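Pavham 책상 위 물건 모음 (데이터 카드 겸 읽어두기)

안녕하세요. 이 폴더를 열어 주셔서 고맙습니다. Pavham은 사람이 매일 쓰는 책상과 작은 탁자를, 치우기 전의 모습 그대로 모아 둔 사진 자료입니다. 예쁘게 꾸민 방 사진은 이미 세상에 많으니 우리는 먹다 둔 간식과 충전기와 로션이 한데 섞여 있는 자리를 담고 싶었습니다. 처음에는 정리 습관을 이야기하는 작은 모임의 참고 자료였는데, 이것저것 보태다 보니 어느새 꽤 두툼해졌네요.

기본 정보
이름: Pavham
현재 판: 2판
정리한 날: 2023년 2월 14일
사진 수: 2762장
자리 묶음 수: 374개
관리: Roald Lundgren
설명 언어: 한국어(물건 이름은 영어 병기)

무엇이 들어 있나요
묶음 하나는 한 곳에서 같은 때에 찍은 사진들입니다. 책상, 원형 탁자, 침대 프레임 아래의 공부 자리처럼 좁은 공간이 많고, 물건은 대체로 손바닥만 한 것들입니다. 물병, 컵, 뚜껑, 쟁반, 펌프 용기, 빵 봉지, 멀티탭, 마우스, 작은 장식 인형 같은 것들이지요. 거의 60가지 이름으로 나누어 적었는데, 나누다 보면 늘 애매한 것이 나옵니다. 컵과 뚜껑이 따로 놓여 있으면 각각 적고, 뚜껑이 덮여 있으면 컵 하나로 적습니다. 구겨진 종이 상자는 구겨졌어도 상자로 둡니다. 저도 처음엔 쓰레기로 적었다가 나중에 다 고쳤습니다. 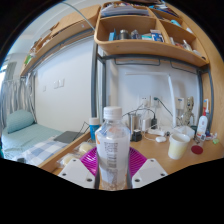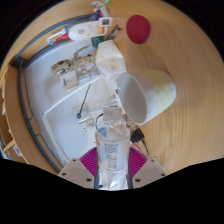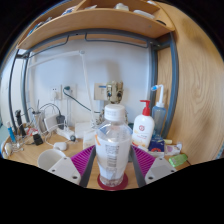 그림 1~3. 세 장 모두 흰 뚜껑의 투명한 물병이 서 있음.

이름을 붙일 때 헷갈리기 쉬운 것
첫째 사진의 빨간 뚜껑은 책상에 따로 놓여 있으니 뚜껑으로 적고, 옆의 흰 컵은 그냥 컵으로 적습니다. 연노란 액체가 담겨 있지만 무슨 음료인지는 적지 않습니다. 봉지에 든 둥근 빵 두 개는 '빵 봉지' 하나입니다. 둘째 사진의 흰 컵처럼 옆으로 누운 물건에는 '누움' 표시를 더해 주세요. 같은 사진 위쪽의 베이지색 구겨진 물건은 마른 나뭇가지 같기도 하고 매듭진 섬유 같기도 해서 '미정'으로 두었습니다. 억지로 이름을 붙이느니 미정이 낫다는 것이 저희의 오랜 버릇입니다. 셋째 사진의 그루트 인형은 물병에 일부 가려졌지만 얼굴과 팔이 보이므로 '장식 인형'에 '가려짐'을 함께 적습니다. 빨간 펌프가 달린 흰 로션 통은 '펌프 용기'입니다.

라벨의 작은 글씨는 또렷하게 읽히는 것만 옮겨 적습니다. 흐릿한 글씨를 짐작으로 채우면 나중에 찾기 기능이 엉뚱한 사진을 데려오더라고요.

폴더 구성
desks: 책상과 그 위의 물건
tables: 원형 탁자와 낮은 상
notes: 묶음마다 딸린 짧은 메모
names.txt: 물건 이름표와 영어 병기

쓰임새
정리 수업 자료를 만들거나, 생활 소품의 이름표를 연습하거나, 그저 남의 책상이 궁금할 때 편하게 쓰시면 됩니다. 다만 사진만 보고 그 자리를 쓰는 분의 성격이나 형편을 짐작하는 용도로는 쓰지 말아 주세요. 물건이 많은 책상이 게으른 책상은 아니니까요. 그리고 좁은 자리에 치우친 자료라서 부엌 조리대나 넓은 거실 탁자는 거의 없습니다. 이 점은 미리 감안해 주시면 좋겠습니다.

고칠 곳 알려 주기
잘못 적힌 이름을 찾으시면 notes 폴더의 해당 메모 맨 아래에 한 줄 남겨 주세요. 사진 번호와 고칠 이름만 있으면 충분합니다. '미정'으로 둔 물건의 정체를 아시는 분의 연락은 특히 반갑습니다. 2월 안에 받은 내용은 다음 판에 함께 넣겠습니다.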